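4. Building the reference pages from your headers

Now the fun part! Once Toler can find your source tree, it reads every header and writes one page per class, with each member linked to the line where it's defined.

4.1 Open toler.conf and set SOURCE_ROOT to the top folder of your project.
4.2 Set LINK_LINES to yes. You'll love this one — click any function name and you land right on its definition.
4.3 Run: toler build --full
4.4 Wait for the page count. Our test project has 163 headers and nearly 2,000 members, and it builds in 18 seconds.

Note: Private members are skipped unless you set SHOW_PRIVATE to yes.

Caution: A full build clears the output folder first. Move any pages you edited by hand before you start.

4.5 Open index.html and try the search box. It matches partial names, so typing "getP" brings up every getPanel and getParent in the tree.

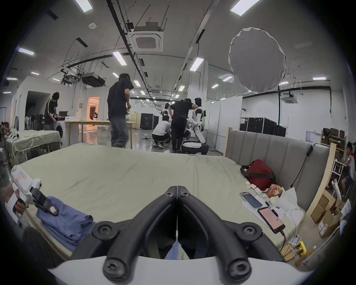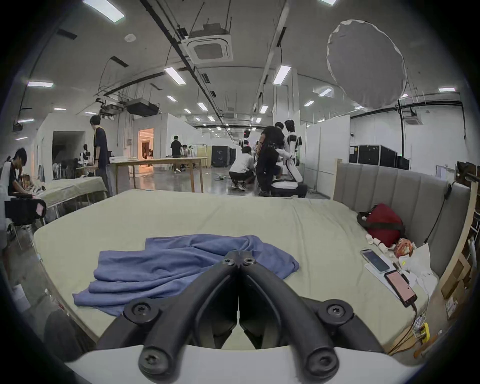 4.6 If a class is missing, check that its header ends in .h or .hpp, then run: toler build --changed

Version 6 also draws call graphs, thanks to a great patch from Setareh Shojaei. Turn them on with CALL_GRAPH = yes and run step 4.3 again. Graph colors are covered in section 5.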